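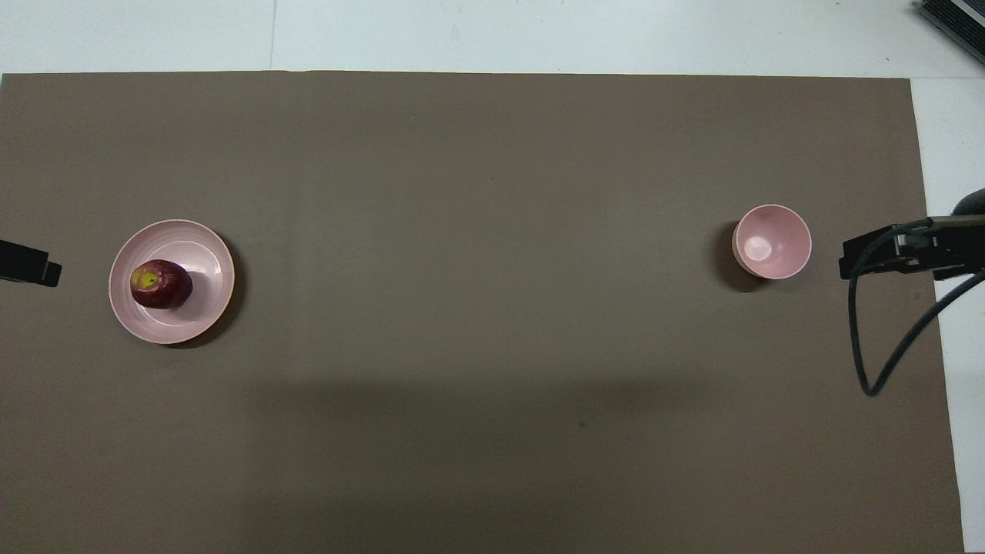
The apple has had a lot of work done. Walk into any supermarket in late February and there they are, stacked in a pyramid, shining like the hood of a rental car, four months after anybody picked one. We've come to expect this. We want an apple in winter the way we want hot water in winter, and we get cross when it goes mealy. The kind we reach for is nearly always the same one: deep red, glossy along the top, with maybe a little patch of yellow-green where the color changes its mind. Set it on a pale pink plate and it looks like something a teacher would be given in a movie. Whether it tastes of anything is a separate question, and one the fruit trade spent decades hoping we wouldn't ask.

I started asking last fall, after a bag from my local store turned out to contain what I can only call wet cardboard in a nice jacket. My search took me to Radwood, a valley town with one stoplight, a feed store and 539 acres of orchard, most of it older than the stoplight.

Growers there used to plant 800 trees of whatever the buyers wanted and pull them out when the buyers wanted something else. For a long stretch the buyers wanted red. Redder trees were grafted from the reddest branches, then redder ones from those, and flavor got left behind somewhere along the way, like a kid at a rest stop.

At Sotomayor Orchards, on the east side of the valley, they've gone back for the kid. The farm keeps three rows of a variety called the Stutar, a lumpy, freckled thing with skin like an old baseball glove. It was a cider apple once, then a pig apple, then for a while no kind of apple at all. It tastes of pears, lemon peel and, very slightly, of the cellar. I ate two standing up and put a third in my coat, where I found it a week later, improved.

The trouble is selling them. The farm took 300 pounds of Stutars to a weekend market in October and drove most of them home. Shoppers picked one up, turned it over looking for the good side, and put it down. Then they bought the red ones from the next table. I'd like to report that I would have behaved better, but I have seen my own fruit bowl.

So the farm has taken to selling by the slice. A slice has no freckles. People will eat anything off a toothpick, and once they have, they'll listen to a short speech about it.

Down the road, Druter Cold Storage holds the rest of the valley's crop in sealed rooms with the oxygen turned down, which puts the apples into a sort of polite coma. The last of those doors will open in March or later. The Stutars don't need the treatment. They sit in crates in a barn, getting uglier and sweeter, and the farm says they'll be at their best right about when everyone has moved on to strawberries.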